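Mending at Dernau: progress report to the Zurkell Fund

Report period: spring and summer sessions
Prepared by: Remedios Valcárcel, project lead
Date: 25th August

Dear Þórey,

Thank you for the extra fortnight to pull this together. We wanted the August numbers in, and I'm very glad we waited, as they are the best month we've had since the repair sessions opened.

Where we are

By the end of this period people had brought 1,663 items through the door at Dernau Hall. Our target for the full year was 20 sessions and we have already run all of them, so the autumn programme will be on top of what we promised you. Small kitchen appliances are still the biggest group, followed by lamps, then clothes and bags, then a wonderful muddle of everything else – clocks, umbrellas, a concertina, a great many toys.

The waiting list has changed shape too. In spring we had people queuing for the electrical bench while the sewing table sat quiet for an hour at a time. Since we moved sewing next to the entrance it fills up first, and a good number of those visitors now stay for tea and come back the next month with something with a plug on it.

Teaching people to do it themselves

You asked in your last letter whether people were learning or simply dropping things off. It was a fair question, and it made us rethink the way we book people in. Every visitor now sits with the repairer for the whole appointment and does as much of the work as they feel able to. Some only hold the torch. Others take over completely, and it's a joy to watch somebody who said "I'm hopeless with this sort of thing" refuse to hand the tool back!

We also began the beginners' evenings, which were not in the original plan. They cover the very basics: choosing the right driver for a screw, keeping small parts in order, wiring a plug, threading a machine, sewing on a button so it stays on. We set 305 places aside across the period and every one was taken. Brindomus lent us the bench lamps and two sewing machines, and has agreed to leave them with us until the end of the year.

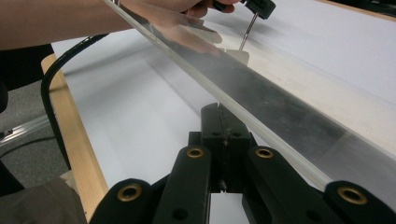 Small screwdriver work at the bench.

The booklet that goes with the evenings is in its second printing. The first had the fuse ratings table upside down on page six (my fault entirely), and we took the chance to make the type bigger and add a page on zips. Copies are in the post to you.

Spending

We are within budget on every line except materials. Of the materials grant we have spent £3,254, which is ahead of where we expected to be at this point. Nearly all of the difference is fuses, thread and replacement flex, and it follows directly from the higher number of visitors. We have underspent on publicity, as word of mouth has done most of that job, and I would like your permission to move the remainder across. A short form is attached for your signature if you agree.

Hall hire went up in August. The hall has fixed the new rate for us until next summer, so there should be no more surprises there.

What has been harder

Parts for newer appliances remain a headache. Several makes of kettle can't be opened without breaking the case, and we've had to send people home with a sympathetic look and the address of the recycling point. We now ask for the make and model when people book, and this has already saved a few wasted journeys.

We are also short of people who can mend audio equipment. We have one very good repairer for radios and record players and her appointments go within minutes. The Þrastardóttir workshop has offered to train two more of our regulars over the winter, free of charge, and both have said yes.

Storage is tight. The cupboard we share with the choir is full, and the spare lamp stands are living in my hallway.

Next steps

Autumn sessions keep the same monthly pattern, with one extra afternoon for winter coats and boots. The beginners' evenings will carry on, and we'd like to try a morning version for parents with small children. A tool library is at the talking stage – I'll send a separate note with costs once we have found a shelf to put it on.

You would be very welcome at any session. The coat afternoon should be a lively one, so do bring something that needs a button.

With warm thanks,
Remedios Valcárcel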